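[보도자료]

스티멕, 소형 기어 조립 라인에 로봇 작업대 도입… "손이 편해지니 눈이 더 밝아졌습니다"

감속기 부품 분류와 공급 작업을 로봇에 맡기고, 기존 작업자는 검사와 조정 업무로 옮겨
4월부터 본격 가동, 인원 감축 없이 전원 재교육 마쳐

소형 감속기와 구동 부품을 만드는 스티멕(Stimeck)은 질홀름(Zilholm) 공장의 기어 조립 라인에 로봇 작업대를 들여놓고 4월부터 본격적인 운영에 들어갔다고 밝혔다. 작은 평기어를 하나씩 집어 정해진 자리로 옮기는 일, 그러니까 지금까지 사람이 핀셋과 손끝으로 해 오던 바로 그 일을 로봇 그리퍼가 나누어 맡게 된 것이다. 회사는 이번 도입에 앞서 오랫동안 현장 직원들과 이야기를 나누었고, 그 이야기가 설비의 모양과 근무표, 심지어 작업대의 색깔에까지 적지 않은 영향을 주었다고 전했다.

스티멕의 감속기에는 크기가 조금씩 다른 금속 기어와 링이 들어간다. 손바닥에 올려놓으면 가볍고 예쁜 부품이지만, 하루 종일 같은 것을 집어 같은 방향으로 놓다 보면 이야기가 달라진다. 질홀름 공장의 한 교대조가 하루에 다루는 기어는 2775개에 이른다. 오래 일한 직원일수록 엄지와 손목의 피로를 호소하는 일이 잦았고, 오후 늦은 시간이 되면 눈이 침침해져 이가 상한 기어를 놓칠까 봐 마음을 졸인다는 말도 면담 때마다 나왔다. 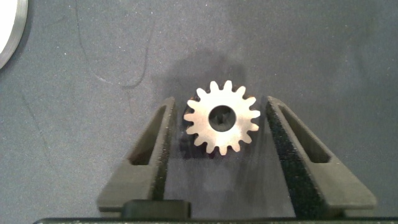 두 그리퍼 손가락 사이에 놓인 소형 평기어. 스티멕 질홀름 공장 기어 조립 라인. (사진 제공: 스티멕)

새 작업대의 이름은 '로만(Roman)'이다. 이름을 두고도 현장에서 꽤 긴 토론이 있었다고 한다. 처음에는 설비 번호로만 부르기로 했으나, 번호로 부르는 기계에는 정이 안 간다는 의견이 많아 직원들이 낸 이름 가운데 투표로 골랐다. 로만은 손목에 달린 작은 카메라로 부품의 위치를 확인한 뒤 두 손가락을 오므려 기어를 집는다. 손가락 안쪽에는 결이 거친 패드를 대어 매끈한 금속을 잡을 때 도움이 되도록 했고, 작업면은 밝은 금속 부품과 잘 구분되는 회색으로 정했다. 이 색은 원래 흰색으로 계획되어 있었는데, 기어가 바탕에 묻혀 보인다는 조립반의 지적을 받고 바꾼 것이다.

도입 과정을 총괄한 생산기술팀장 발디스 키비(Valdis Kivi)는 이렇게 말했다. "저희가 처음 설계안을 들고 현장에 내려갔을 때는 솔직히 자신이 있었습니다. 그런데 조립반 분들이 한번 쓱 보시더니 기어가 누워 있을 때와 서 있을 때를 따로 생각했느냐고 물으시더군요. 저희는 누워 있는 경우만 열심히 준비해 갔거든요. 그날 도면을 도로 접어 들고 올라왔고, 결과적으로는 그게 제일 고마운 일이 되었습니다. 매일 그 부품을 만지는 분들이 아니면 떠올리기 어려운 질문이 그 뒤로도 계속 나왔습니다."

가장 궁금해하실 부분은 역시 사람의 자리일 것이다. 회사는 로봇 작업대 도입을 이유로 줄어든 일자리가 없다는 점을 분명히 했다. 기어 조립반에서 공급과 분류를 맡던 직원 일곱 명은 모두 같은 공장에 남았다. 이들 가운데 두 명은 로만의 운전과 일상 점검을 맡고, 나머지 직원은 완성품 검사와 소음 시험, 고객별 맞춤 조립으로 자리를 옮겼다. 옮기기 전에는 한 사람당 300시간의 교육을 근무시간 안에 받았으며, 교육 기간의 급여는 전과 같이 지급되었다.

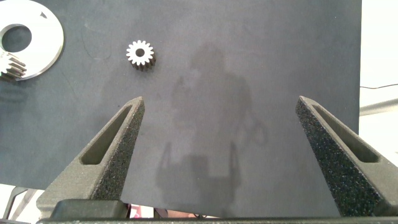 검사 업무로 옮긴 마리치카 문테아누(Maricica Munteanu)는 조립반에서 오래 일한 직원이다. 처음 로봇 이야기를 들었을 때의 마음을 묻자 그는 잠시 웃고 나서 길게 답했다. "걱정이 없었다고 하면 거짓말이지요. 집에 가서 남편한테 이제 뭘 하고 사나 그런 말도 했어요. 저는 컴퓨터도 잘 못 만지던 사람이니까요. 교육 첫 주에는 화면에 글자가 너무 많아서 머리가 아팠고요. 그런데 기어 이야기가 나오니까 제가 아는 게 참 많더라고요. 이가 어디서 잘 상하는지, 어떤 소리가 나면 다시 뜯어 봐야 하는지 그런 것들이요. 요즘은 저녁에 뜨개질을 다시 시작했어요. 손목이 아파서 몇 해 동안 못 하던 건데, 벌써 손녀 조끼를 하나 다 떴습니다."

문테아누의 새 업무는 조립을 마친 감속기를 돌려 보고 소리와 움직임을 살피는 일이다. 이상이 있으면 직접 분해해 원인을 찾고, 그 내용을 기록해 생산기술팀에 넘긴다. 예전에는 조립반 안에서 입에서 입으로만 전해지던 요령이 이 기록에 하나둘 담기고 있으며, 회사는 앞으로 신입 직원 교육에도 이를 활용할 생각이다.

물론 모든 것이 처음부터 매끄러웠던 것은 아니다. 시험 운영 초기에는 기어끼리 바짝 붙어 있거나 큰 링에 걸쳐 있을 때 로만이 멈추어 서는 일이 많았다. 그때마다 담당 직원이 작업대로 가서 부품을 떼어 놓아야 했으니, 로봇 시중을 드느라 더 바쁘다는 볼멘소리가 나온 것도 무리는 아니었다. 생산기술팀은 이 의견을 받아들여 집기 어려운 부품은 건너뛰고 나중에 다시 시도하도록 작업 순서를 고쳤다. 그래도 풀리지 않는 경우에는 알림이 가고, 직원은 하던 일을 마무리한 다음 들러서 손을 봐 주면 된다. 작업 속도 역시 현장의 요청에 따라 당초 계획보다 조금 낮추었다.

근무 환경에도 작은 변화가 따랐다. 부품 공급대 앞에 줄지어 있던 의자를 치우고 높낮이를 조절할 수 있는 검사대를 놓았으며, 오후 3시에는 교대조 전원이 함께 쉬는 시간을 새로 두었다. 전에는 라인이 멈추지 않도록 번갈아 쉬느라 같은 반 동료와 커피 한 잔 나누기도 쉽지 않았다. 직원들 사이에서는 이 휴식 시간이 로봇 못지않게 반갑다는 말이 나온다.

스티멕은 질홀름에서 얻은 경험을 바탕으로 지스테사우(Zistesau) 공장에도 같은 방식의 작업대를 놓는 방안을 검토하고 있다. 다만 시기는 정해 두지 않았다. 지스테사우에서는 더 무거운 링 부품을 주로 다루기 때문에 그곳 직원들의 의견을 먼저 듣고, 질홀름의 운전 담당자가 직접 찾아가 함께 작업을 살펴본 뒤에 결정하기로 했다.

키비 팀장은 "지스테사우에 갈 때는 이번처럼 다 그린 도면을 들고 가지 않으려고 합니다. 빈 종이를 가져가서 며칠 같이 앉아 있다 올 생각이에요. 그쪽 구내식당 수프가 맛있다는 소문도 확인해 볼 겸 말이지요"라고 덧붙였다.

회사 소개
스티멕은 소형 감속기와 정밀 구동 부품을 설계하고 생산하는 기업으로, 질홀름과 지스테사우에 공장을 두고 있다. 의료용 침대, 자동 블라인드, 실험실 장비 등에 들어가는 부품을 공급하며, 질홀름 공장에서는 지역 직업학교 학생을 위한 현장 실습도 운영한다.

취재 및 현장 방문 문의
스티멕 홍보팀, 질홀름 공장 방문 안내 담당
현장 방문은 오전 시간에 가능하며, 조립 라인 촬영을 원하는 경우 미리 알려 주시기 바랍니다.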